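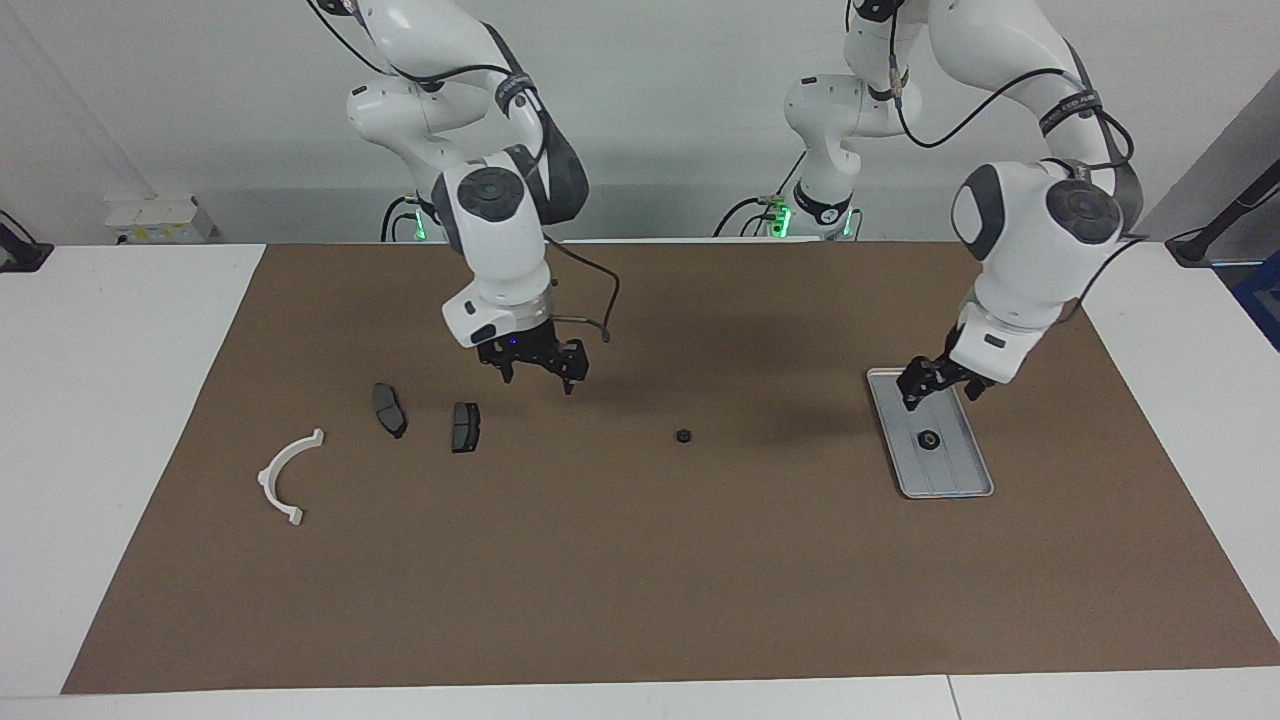 Halima Adeyemi told us in November that she no longer spends the last hour of her shift working out who might give her a ride home, and that if we were writing to Mundgate anyway, would we please pass along that the bus should wait a little longer at the hospital gate.

We are happy to pass it along, and we will come back to the hospital gate further down, as it has taken up a good deal of our autumn!

Late Bus Pilot, Condthorpe
Progress report to the Mundgate Fund

Dear friends at Mundgate,

You asked us at the start to write the way we would talk if you came by the office, and to leave the charts for the final report, so that is what we have tried to do. The short version is that the late bus is running, people are riding it, and we have learned more than we ever expected to about where a bus can and cannot turn around in the dark. The longer version follows, and we apologize in advance to whoever has to read it before lunch.

Where things stand

As you will remember from the application, the regular 304 stops running at 9:15 in the evening, which suited the town well enough when the stores on Calimlim Street closed at six and most people who worked late had a car. The hospital laundry, the bakery and the packing floor at Ornus all let people out between ten and midnight now, and until this year those folks walked, paid for a cab out of a wage that did not have a cab in it, or waited for a cousin. The grant pays for the same route to keep going until 12:20, on weeknights, with 2 buses sharing the loop between the station and the east side.

In the application we said we would be pleased with 100 rides a month by the end of the year. The first month fell well short of that, and we won't pretend we slept soundly. Then word got around, mostly by way of the bakery, and in November we had 274 rides. A ride is one person getting on once, so someone who takes the bus home every night is in there many times over. We have not tried to work out how many different people that makes, and we would rather ask them in the spring survey than guess.

The timetable

The timetable we began with was drawn up from the day schedule, simply carried on later, and it was wrong in a couple of places that seem very obvious now. Evening traffic is so light that the bus kept arriving early at the library stop and then sitting there with its doors shut, while people two stops ahead were still putting on their coats. The drivers spotted it in the first week and were kind about it. We have since taken several minutes out of the middle of the loop and put them at the ends, where they are wanted.

The hospital gate is the harder one. Laundry shift ends at 10:30, the bus leaves the gate at 10:38, and on paper that is plenty. In practice there is a handover, and then a long corridor, and then the side door that is locked after ten so everybody has to go back around through the main entrance. Wenjie Jiang walked it with a stopwatch on a rainy evening and came back with very firm opinions about that side door. We have asked the hospital whether it could stay open until eleven, and they are looking into it. In the meantime we have moved the departure to 10:44, which helps some people and makes the connection at the station tight for others. If the door does get unlocked we will move it back. Halima would like 10:50, and we do understand why, but at 10:50 the last train is gone.

Stops and shelters

We had hoped to tell you that the new light at the Calimlim Street stop was up. It has been delivered, it is a nice light, and it is in a closet at the town garage waiting for a permit to dig the trench for the cable. The town has been helpful and the permit is slow, and both of those things seem to be true at once. For now the shoe repair shop next to the stop leaves its window lit until the last bus has gone by, which we did not ask for and are very grateful for. We sent over a pie.

The bench at the east end was replaced without any fuss. The printed timetables inside the shelters have been less of a success, as the first batch was laminated badly and the damp got in behind it, so that by the end of October you could read the outbound times beautifully and the inbound times not at all. The second batch is printed on heavier stock and mounted behind a proper cover. We also made the type bigger, after a few people mentioned they were reading it by the light of their phones.

Drivers

We budgeted for drivers to be hired fresh for the late runs, and as it worked out most of the hours were taken by people already on the day roster who preferred evenings. That saved us nearly all of the training money, and with your permission we would like to move it over to the shelter line, where the trench is likely to cost more than we were quoted. There is a note with the revised budget, and nothing else in it has changed.

The one gap has been illness. When a driver calls in sick in the afternoon there is very little time to find another, and in October we had an evening when the final loop did not run. We sent a cab for everyone who phoned, but we have no way of knowing who stood there and did not phone, and that has bothered all of us. There is now a standby arrangement with the day depot, and a number painted on every shelter that is answered until the last bus is in.

What riders have told us

Mostly they have told us about heating, which was up too high and is now turned down. Several people asked if the bus could let them off between stops on the long stretch past the allotments, where there is no sidewalk. The drivers were willing, the insurer took some persuading, and since mid-November it has been allowed anywhere on that stretch that the driver thinks is safe. It may be the most popular thing we have done, and it cost nothing apart from a long afternoon on the phone.

The next few months

We will be settling the hospital gate one way or the other, getting that light out of the closet, and starting the rider survey, which Wenjie is drafting and which we would love you to look over before it goes out. We would also like to talk with you, whenever suits, about Saturday evenings. The bakery has asked, and so has Ornus, who have said they might put in a share of the fuel. It is early days and there is nothing on paper.

If any of you would like to come and ride the loop, please do. The 10:44 is the lively one. Bring a coat for the wait at the station, and come by the office first so we can give you some tea.

With our warm thanks,
The Late Bus team, Condthorpe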